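The Sink by the Door: Cleaning Habits in a Shared House
Project report, Home and Everyday Life module
Senga Galbraith, with Youssra Ait Ali and Amr El Khatib

Why we chose this

When our tutor, Khadija Belkadi, asked us to pick a household job and study it properly, most of the group went straight for cooking or laundry. We went for the bathroom sink, partly because Youssra had been grumbling about hers for most of the term, and partly because it seemed small enough to manage alongside everything else we had on. It was a bigger subject than we had bargained for, and I think all three of us have become rather fond of it.

The house we worked in is on Zinetti Lane and is shared by 4 students, two of whom are in our project group. The other two were very kind about having a clipboard hung on the back of their bathroom door for most of August, and we would like to thank them warmly for filling it in, even on the mornings when they were plainly late for work.

What we did

The method was simple. Every time someone cleaned the sink, even if it was only a quick wipe, they wrote down the time of day, what they had used and what had made them do it. We left plenty of room for that last answer, as we were more interested in the reasons than in the scrubbing. By the end of the month we had 56 entries. Abdelilah Belhaj, who was working on the kitchen project next door to ours, lent us his record sheet to copy, and it saved us an afternoon of arguing over columns.

We also agreed on names for the different sorts of mess, so that one person's "a bit grubby" would not be another person's "disgusting". We ended up with splashes, toothpaste, hair and bits. Bits meant anything small, dry or dark that had gone into the basin and stayed there, whether or not the person writing it down knew where it had come from.

Bits turned out to be the category people felt most strongly about. A white basin is very unforgiving, and a scatter of dark specks near the drain catches your eye from the doorway in a way that a dull film of soap never will.
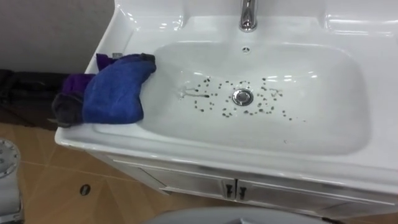

Several entries said much the same thing in fewer words. "Saw it, couldn't leave it" was one of them, and "bits again!!" was another. Soap film, on the other hand, hardly appeared in the reasons at all, although when we ran a finger round the basins of our own homes there was plenty of it to be found. I include my own in that, I'm sorry to say.

Cloths

We had planned to write a page on cleaning products, but the household only owned one spray, a Prasside bottle that lived under the sink, and there was little to compare. Cloths gave us far more to talk about. At the start there was no system for them whatever, and people used whatever was closest, which meant that the same cloth might do the mirror in the morning and the floor after lunch.

Halfway through the month Amr suggested giving each colour a job — blue for the basin, purple for the tiles and mirror, dark grey for the floor. He had seen his aunt do it for years and had never thought to ask her about it. We wrote the colours on a card and stuck it inside the cupboard door. It was taken up more cheerfully than we had expected, although the card fell down twice and the colours did get muddled when a wash was overdue.

Drying them was harder. The bathroom has one narrow rail, which was always full of bath towels, and so the cloths tended to be hung on whatever edge was free. We asked for a hook on the wall, and the landlord, Mr Fu, said he would think about it. He was still thinking when we handed this in.

What people told us

At the end we sat down with everybody over a pot of Amimer tea and talked it all through. The main thing they told us was that the clipboard had changed how they behaved. One housemate said she had begun wiping the sink simply for the pleasure of writing it down, and we have to be fair and say that this makes our results a little less trustworthy. If we did it again we would leave the first week out.

They also felt that rinsing straight after use was easier to keep up than a proper clean on a set day. I agree with them, though Youssra does not, and she would like it recorded that she still prefers a thorough going-over before breakfast.

Still to do

The sheets need typing up, and Amr is going to redraw the chart of reasons so that the labels can be read from the back of a room. We would also like to try the coloured cloths in a second house, preferably one with a bigger rail.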